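About Junorico

We are a small teaching workshop in Flerkgate. People come to us to learn how to show a robot a job by steering it themselves, and companies come to find out whether their job is worth showing to a robot at all. Quite often we tell them it isn't.

You will have seen the films. A pair of arms folds a shirt, the music swells, and the caption says the machine learned it overnight. We have watched a lot of those films and we always want to know how many tries were thrown away. So we publish ours. The course set we closed in May holds 376 demonstrations, failures included, and every one was steered by a person.

Our teaching bench has two arms. Neckties are the usual lesson, with a basket and a sorting tray on the same table.

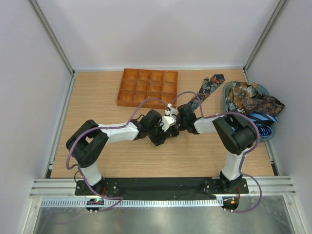
What we teach

The main course is called Stolleck and runs for 8 sessions, with no more than five people in a group. You start by moving the arms by remote control with no recording at all, and most people find that humbling. A tie is long, thin and floppy, and it won't lie the same way twice. Your own fingers sort that out by feel. Through a pair of grippers you have to do it by eye, and slowly.
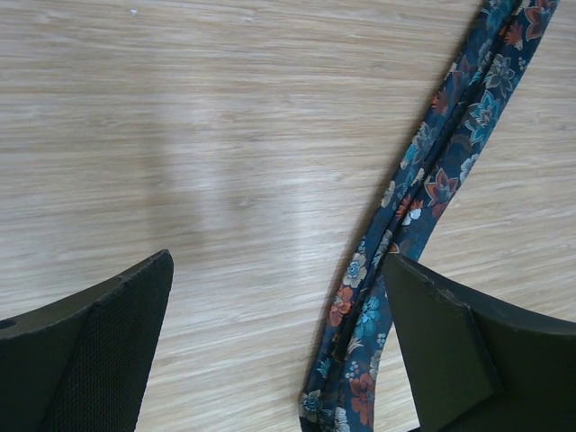 Wrist view: a floral tie on the bare table, between open fingers.

After that come three sessions on recording. We are fussy about these. A demonstration where the driver dithers for half a minute teaches dithering, and no clever software we have been sold so far has cured it. We also ask you to write down what you meant to do before each try – it's surprising how often the note and the recording disagree.

Soliman, our shorter course, is for managers who have to decide whether to spend money. There is less driving and more looking at other people's bad recordings.

What we don't promise

We don't promise that your robot will cope with a fabric it has never met. We don't hand out certificates. A good pinch on a patterned cloth proves that somebody steered a good pinch, and we'd like to see the same thing on a plain one before we get excited.
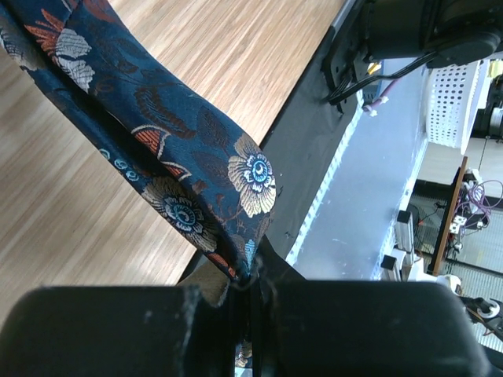 How many demonstrations will my task need?
More than the brochure says. We can't give you a figure until you've recorded a first batch, trained on it and watched where it goes wrong.

The next Stolleck course starts on 7th June. Bring something awkward to pick up.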